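Section 3: Laying Out and Sorting Your Bracelets

Welcome to the fun part! By now your Keleo tray should be assembled (Section 2) with the dividers clicked in and the lid set to one side. Before anything goes into it, give your whole collection a good spread-out. You will see everything you own at once, and you will almost certainly find a piece you had forgotten you loved.

Before you start

You will need the tray, the soft cloth from the accessory pouch, the tie-on tags and a flat surface with some fabric on it. A bedspread works beautifully. So does a folded towel on a table, if the bed is taken.

CAUTION: Do not sort on bare tile, glass or stone. Stone bangles can chip or crack from a very short drop, and round beads roll a surprisingly long way.

CAUTION: Small beads are a choking hazard. Keep loose beads and the tag bag away from young children and pets.

Laying out

1. Smooth the fabric flat with your hands. Deep folds hide small beads.

2. Empty your old box or pouch slowly, close to the fabric. If strands have tangled, set the whole knot down and work it loose with your fingertips — never pull on the cord.

3. Place solid bangles first, flat on their sides, with a little space between them.

4. Set beaded bracelets down next, each in its own loose loop. A relaxed loop is kind to the elastic and lets you see the full run of colors.

5. Put long strands of small beads at the outside, where they have room to curl.

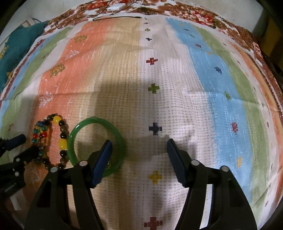
Fig. 3. Green bangle, dark bracelet with two large yellow beads, and a strand of small mixed-color beads, laid out on a striped bedspread.

Checking and putting away

6. Run each beaded piece gently through your fingers. Feel for thin spots in the cord, and put anything doubtful in the repair pocket under the lid.

7. Wipe bangles with the dry cloth. Skip sprays and polishes, please!

8. Fill the tray. Bangles go in the 8 wide slots at the back, and beaded pieces in the shallow wells at the front. Lay long strands in the side channel without doubling them over.

9. Tie a tag to anything you want to remember the story of: who gave it to you, where you found it.

10. Close the lid until both catches click.

NOTE: If the lid will not close, a bangle is probably standing on edge. Lay it flat and try again. Extra-wide bangles fit better in the deep tray (part 247, sold separately), which stacks right under this one.

NOTE: Try sorting by color one season and by material the next — the same bracelets look completely new. To add necklaces, continue to Section 4.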